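What I Learned Sitting Through a Whole Day of Redistricting Testimony

I went to Bangera for the map hearing with a sandwich, a phone charger and the vague idea that I'd stay until lunch. I got home after dark. In between I heard more about county lines, sewer districts and the bend in one particular creek than I had in my whole life up to then, and I'm still thinking about it – which my family would like me to stop doing at dinner.

Some background, for anyone who doesn't follow this stuff. Every ten years the lines get redrawn, and our state lets the public come and comment on the drafts before they're final. Last time through, the commission held its hearings on weekday mornings in the capital and hardly anyone showed up. This time they went on the road. Bangera got its hearing on Wed 25 March, starting at ten, with a second session in the evening for people who have jobs. I have a job too, but it's writing for this magazine, so there I was at nine forty looking for parking.

The draft everyone had come to yell about was called Plan C. (Plans A and B had already been yelled about elsewhere.) Plan C takes the town of Buteva, which has 1,990 registered voters and one stoplight, and runs a district line straight down Sircombe Road. If you live on the east side of Sircombe Road you vote with the coast. If you live on the west side you vote with the farm counties. The elementary school is on one side and its ball field is on the other, so the kids would be walking from one congressional district to another to play kickball. I heard about that kickball field six separate times.

I want to be fair to the mapmakers here, because I came in ready to be furious at them and that didn't last. The districts have to be equal in population, very nearly to the person. When you push a line out in one place to pick up people, you have to let people go in another. Someone from the commission's staff explained that the Buteva split was there because an earlier version had kept Buteva whole and cut up Grodus, and the Grodus folks had turned up and complained, and so the line moved. It moved 321 people, total. You could fit them all in a high school gym and still have room for the band.

And then of course a man from Grodus got up and said he liked the new line just fine, thank you, and please don't touch it. There was some muttering from the Buteva rows.

What surprised me most was how good people were at this. You get two minutes at the microphone, and there's a little light that goes from green to yellow to red, and I'd assumed most speakers would ramble. A few did! One woman used her entire time to talk about a snowplow contract. But a lot of them had obviously practiced. They had printed maps. They had their own maps, with the line drawn in a different place in marker, and population numbers down the side. The commission has a free mapping tool on its website, and it seemed like half of Buteva had been up late using it.

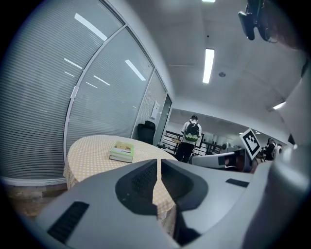

I tried the tool myself when I got home, naturally. I figured I'd fix Buteva in ten minutes. I put the whole town in the coastal district, felt very pleased with myself, and looked at the top of the screen, where the population counter had gone bright red. So I took a piece off the north end. Now a reservoir was cut in half and the district looked like a sock. I tried going the other way, moving Buteva west with the farms, and that got me close, but it meant carving up two neighborhoods in Bangera that have been asking for decades to be kept together. I went to bed at one in the morning with a map that was worse than Plan C by every measure on the screen, including the one for compactness, where I scored lower than a district people make fun of on T-shirts.

I'd recommend it to anybody, by the way. You don't need to know anything going in. Start with the current lines, pick one thing that bugs you and try to change only that.

Back to the hearing, because the evening session was a different animal. The morning crowd had been mostly retired people, plus a few folks from advocacy groups who do this for a living and had driven in together. At six the room filled up with people in work shirts and scrubs, some of them with kids who'd been promised pizza after. The testimony got shorter and a lot more personal. Nobody said "communities of interest," which had been the phrase of the morning. They said things like: we all use the same clinic, and when the clinic nearly closed, we had one person to call in Washington, and I'd like to keep having one person to call.

That's a community of interest, if you want the definition. I think it's a better one than what's in the guidelines. The guidelines run to several paragraphs and mention "shared socioeconomic characteristics," and I'd defy you to picture anything at all while reading them.

A younger guy, maybe twenty, got up around seven thirty and asked a question I'd been wondering about all day. Does any of this change anything? Speakers aren't really supposed to ask questions, and the chair isn't really supposed to answer them, but she did. She said that in October, before the first drafts were even out, they had received 100 written comments asking them to stop using the river as a boundary in the southern part of the state, and that every plan since then had crossed the river. She said a specific comment about a specific street was worth more to them than a general one about fairness, because they can do something with a street.

I wrote that down and underlined it. I've been to plenty of public meetings where the public part felt like a formality, with the vote already typed up and sitting in a folder. I can't promise you this one was different. The commission could still adopt Plan C exactly as drafted, and there are people who follow this closely who think it will. But I watched the staff member at the end of the table, and she was marking up a paper map the entire time, all day, switching colors. By the evening Sircombe Road had so much ink on it that she'd gotten out a fresh copy.

I do have complaints. The sound system was terrible, and if you were past the fifth row you missed every third word. The sign-up sheet was at the wrong door for most of the morning, so people who had gotten there early ended up speaking late. The maps on the screen were too small to read, and when somebody asked for a closer view of Buteva it took the operator so long to find it that the speaker's light went red. (They gave him his time back after the crowd made some noise.) And there was no interpreter at the morning session, although one had been listed on the notice. There was one in the evening. I'd like to know how many people came at ten, didn't find one and went home.

There's also the matter of who can take a day off to stand in line for two minutes of talking. The evening session helps. Written comments help too, and you can send those from your couch in your pajamas. But the written comment form makes you pick a plan by letter before it lets you type anything, and if you don't know your A from your C, that's a wall right there. A box that just said "tell us about your town" would get them better material, and I said so in my own comment, which took me three tries to submit.

The comment window stays open for another two weeks after the last hearing, and then the commission goes quiet and draws. If your street is near a line on any of the three drafts, look it up and send something in. Name the street. Say where your kids go to school and where you buy groceries and which clinic you drive to. Keep it short, and if there's a ball field involved, definitely mention the ball field.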